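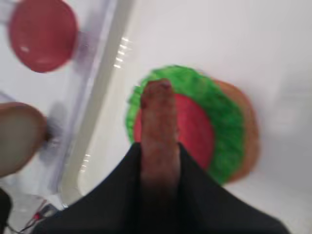
2022-03-20
Flurilden, laminating bay, deck panel trials

Layup of panel 3 done this morning, same stack as the last one: two skins of biaxial glass either side of the foam core, infused with the Stomine epoxy. Bagged on the flat table. Vacuum drop test failed twice at the aft corner. Resealed the pleat with fresh tacky tape and it held on the third attempt. Suspect the old roll, which has been open on the shelf since January. Have put it in the bin.

Flow front was even as far as the core joint, then ran ahead on the port side. The feed line sits too close to the edge there. Move it inboard by a hand's width next time and cut the flow mesh back to match. No dry patches visible on the bag side. Table side to be checked after demoulding.

Resin used was slightly over the calculated weight. Most of the excess is in the catch pot, so the fibre fraction should be near target. Coupons to be cut from the offcut strip along the inboard edge, not from the corners.
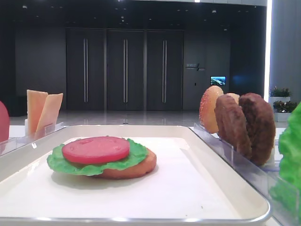 Coupons from panel 2 were tested after lunch. Short beam shear is in line with the January set, and the failures are all in the core, close to the skin but not at the bond. Flexural specimens: one discarded, edge damage from the saw. The remainder broke at more than 705 N, against 260 N for the unreinforced hatch blanks we inherited. The comparison is of limited use as the blanks are thinner, but the yard keeps asking for it.

Teuber have sent the revised hull drawings. The chainplate area on the starboard float now has a solid laminate insert where the foam used to run through. This changes the order of work: insert first, core butted up to it, then inner skin over both. The taper on the insert is not dimensioned. I have assumed the same slope as on the main bulkhead landing and marked the sheet in pencil until they confirm.

Zosex peel ply: leaves a coarser surface than the one we had before. Secondary bonds on the test strips were sound after a light abrade and solvent wipe. Would still not bond straight onto it without abrading.

Raised the question of post-cure with the others. My proposal was to leave the small panels at shop temperature and only heat the float halves, as the oven tent takes most of a day to rig.

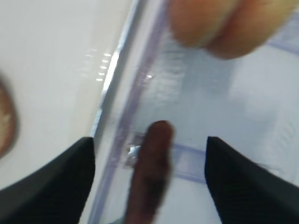 Sabine Grube: disagree on the small panels. If they go on deck they will see the same sun as the floats, and dark paint is still on the list. Post-cure everything or the coupon figures mean nothing.

Accepted. Panels 2 and 3 go in the tent with the first float half. Coupons from both to be retested afterwards and logged alongside the present values. Ingeborg Stöcker has the thermocouples; need them back before the tent goes up.

Open: feed line position, taper dimension from Teuber, new tacky tape.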